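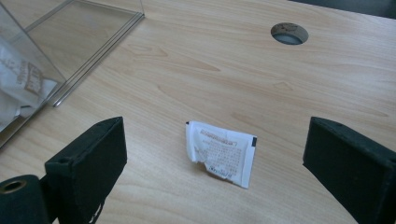

3. Preparing the cleaning solution

The Zolia countertop water filter needs descaling every 2 months, or after 700 liters, whichever comes first. If your water is hard, please do it more often.

Before you start, unplug the unit and take out the filter cartridge. The cartridge must never touch the descaling powder.

3.1 Open one packet of powder and pour all of it into the measuring cup.

3.2 Add 200 ml of warm water. Stir until you see no more grains.

CAUTION: Do not use boiling water. The seal of the tank can lose its shape.

3.3 Pour the solution into the tank and fill up with cold water to the MAX line.

3.4 Plug in the unit and hold the RINSE button until the light blinks. One cycle takes roughly half an hour. Do not drink this water.

3.5 Empty the tank, fill it with fresh water and run RINSE again – two times if you still notice a sour smell.

3.6 Put the cartridge back and turn it until it clicks.

Note: An opened packet cannot be kept for next time. The powder takes moisture from the air and becomes hard. Put the empty packet in the household trash.

CAUTION: Keep the powder away from children and pets. If it gets in the eyes, rinse with plenty of water and call a doctor.

Related guides
Zolia: Replacing the cartridge
Zolia: What the lights mean
Sabbagh 2000 kettle: Descaling
Clumwood spare parts list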